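4. Setting up the desk frame height memory

This section covers the Hastau 254 sit-stand desk. It replaces the leaflet packed in the carton, which Heather Rankin and I both followed to the letter and which left us with a desk that stopped short of standing height.

Before you start

The leaflet says set-up takes "moments". Allow an hour the first time. You will need the 5 mm hex key, a tape measure and a level. The level supplied by Hastau is a small plastic thing and I would not trust it with a picture frame.

Caution: Do not plug in the control box until both leg cables are seated. The plugs feel home well before they are. Push until the tab clicks.

4.1 Resetting the legs

1. Clear everything from under the desk, including bins and the drawer unit.
2. Plug the control box into a wall outlet. The leaflet allows a power board, but ours threw error E3 on one and never has on the wall.
3. Hold the down button until the desk reaches its lowest point, then let go.
4. Hold the down button again until the display shows RST. The leaflet says five seconds. Ours wanted 19.
5. Keep holding. The desk drops slightly, rises slightly and stops. Let go only when a number comes up on the display.

Note: If RST flashes and goes away, you let go early. Start again from step 3.

4.2 Saving a height

The chart on the back page matches your height to a desk height, as if everyone of the same height had the same arms. Ignore it. Stand at the desk in the shoes you normally wear, let your elbows hang at your sides, and raise the top until your forearms are level. 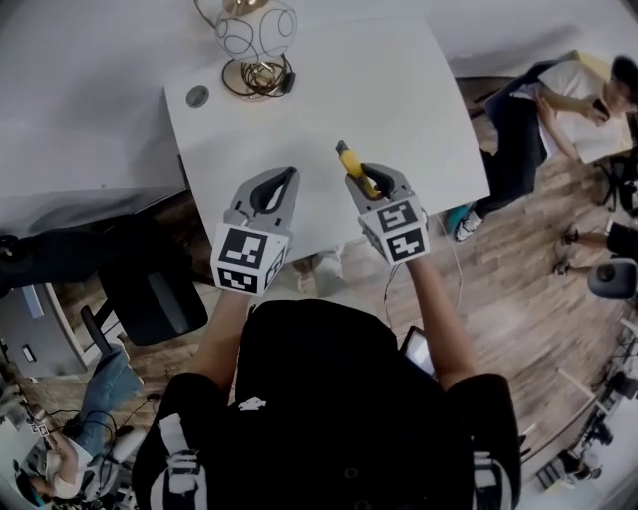 1. Press M. The display shows S with a dash.
2. Press 1, 2 or 3 within a few seconds.
3. Move the desk well away from that height, then press the same number to check that it returns.
4. Measure from the floor to the top of the desk and write the figure down. A reset can wipe the memory, whatever the leaflet says about "permanent storage".

4.3 Anti-collision

Hastau claims the desk will sense an obstacle and back off. It did, against a filing cabinet. Against a cushioned chair arm it kept pushing for longer than I liked. Natalie Entwistle at Nuttall tried all three sensitivity settings and found little between the lower two.

1. Hold M and up together until A appears.
2. Press up to choose A-3, the most sensitive.
3. Wait for the display to go blank before touching anything else.

Caution: Treat this feature as a backup. Keep children and pets clear whenever the desk is moving, and leave a hand's width between the desk and any windowsill.

4.4 Extras

The cable tray is worth fitting. The Flenlow app is another matter - it wants an account and your location to do what the buttons already do. Skip it unless you really want reminders to stand up.

If the desk still rocks after levelling, loosen the crossbar bolts, press down on the top and retighten them in a diagonal order. For error codes, go to section 5.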